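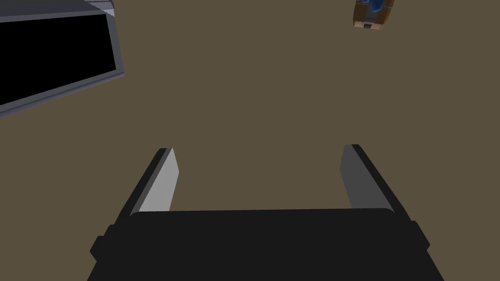 Kumudini says I should stop calling them "the good sheets" if I'm never going to put them on a bed. She said it on the phone this morning while I had my head in the linen closet, and then she said that flat sheets are a waste of cotton anyway and she hasn't slept under one in years. Just a duvet with a washable cover, and that's it! I told her I'd think about it, and she said I've been thinking about it since January.

9th October

So yes, I spent my day off on bedding. Friday off, rain all morning, and I'd promised myself I would finally sort out what goes on our bed this winter and what goes to the animal shelter (they take old towels and blankets, but not pillows, I called and asked).

I'll start with the closet because the closet took until lunch. I pulled everything out onto the hall floor and it was a much bigger pile than it had any right to be. We have fitted sheets in there for a bed we got rid of two apartments ago. We have the flannel set with the little pine trees, which I love, and which has gone so pilly on the one side that it feels like sleeping on toast crumbs. Top sheet's still perfect, of course. The top sheet of every set we own is perfect and the bottom one is worn out, so I suppose that's a point for Kumudini.

I kept the pine tree top sheet. I'll use it with a plain white fitted one and who's going to complain?

The good sheets are the linen ones, by the way, the oatmeal color ones from the closing sale at Dalisay. I've been saving them for the guest room, which would make sense if we had more than one guest a year. They're heavy and a bit scratchy and everybody swears they get softer with washing, but how would I know, I've washed them maybe twice. Tonight they're going on our bed. I've decided. I ran them through on warm with half the soap I normally use, and hung them over the doors because the dryer makes them come out like a paper bag somebody sat on.

After lunch I drove over to Davville to look at duvets, and I want to write this part down while I still remember it or I'll be standing in the same aisle next year asking the same questions. The store had three walls of them. The young man there was very patient with me. Fill power is how fluffy the down is and how much room it takes up, and it isn't the same as how much down they put in. So you can have a fancy high number and a thin duvet, and that can be exactly what you want if you sleep hot. I sleep cold from the knees down and hot from the neck up, and there's no number for that.

He let me put my arms in between two of them, one hand in each, like testing bath water. The wool one surprised me! It's flatter and it just sort of lies there on you, no puff at all, but it felt steady and nice and it didn't make my hand sweaty. The down one was lovely for the first minute and then I wanted my hand back. And there was a Stelero one, all synthetic, which I was ready to be snobby about, and it was perfectly fine, plus you can put it in a regular washer. The big down one they wanted me to take to a laundromat, and I know myself, I would never take it to a laundromat.

Prices! The wide wool one was 564 dollars and I said thank you very much and moved along. The down I didn't even turn the tag over properly, I saw 1115 and let go of it like it was hot. I'm sure it's a beautiful thing and that it lasts forever and gets handed down to your children, but my children spill.

What I came home with was a lighter wool one, last year's, marked down because the bag was torn - just the bag, I went over the whole duvet under the lights and it's clean and the stitching's good. I'm very pleased with it. It's a touch small for our bed if you want that big drapey look like in the catalogs, where it hangs down to the floor on both sides. We don't need drapey. We need something that covers two people when one of them rolls.

I also bought a cover, and I'm less sure about that. It's a blue, sort of between denim and slate, from Cukell. In the store it looked soft and quiet, and then I got it home and held it up against the bedroom wall and it turned the wall green. The wall is supposed to be gray! I painted it myself, it said gray on the can. I've left the cover draped over the chair so I can look at it in the morning light before I take the tag off. If it's still making the wall green by breakfast I'll swap it for the cream.

Pillows I didn't get to. Amirhossein Tehrani at work sleeps with four and says two are for his back, and that he puts zippered protectors on every one and washes those every month and the pillows themselves twice a year. Twice a year! I stood there nodding. I looked at our pillows when I came home and folded one in half to see if it would spring back, which is the test he told me, and it stayed folded like a taco. So that's going to be the next trip. I'm writing down the size here so I have it: queen, not king, the king cases always look like an airport windsock on us.

Things I still have to do:
Shelter bag, it's by the front door, take it Monday.
Find corner clips for inside the cover, or sew in some ties (I have the tape from the curtains).
Measure the drop on the guest bed for a skirt, I think it was 38 across the foot end but I wrote it on an envelope and the envelope's gone.
Ask Kumudini how she gets hers into the cover alone. She does some kind of rolling-up trick, like a burrito, and I've watched it on video and still ended up inside the thing with both arms over my head.

It's a bit after nine now. The linen sheets are on, still slightly cool from hanging in the hall, and I ironed only the pillowcases and the fold-over part that shows. The new duvet's on top with no cover, just bare, which I know you're not supposed to do, but it's one night. I'm going to make tea, and I'm going to drink it on the other side of the room.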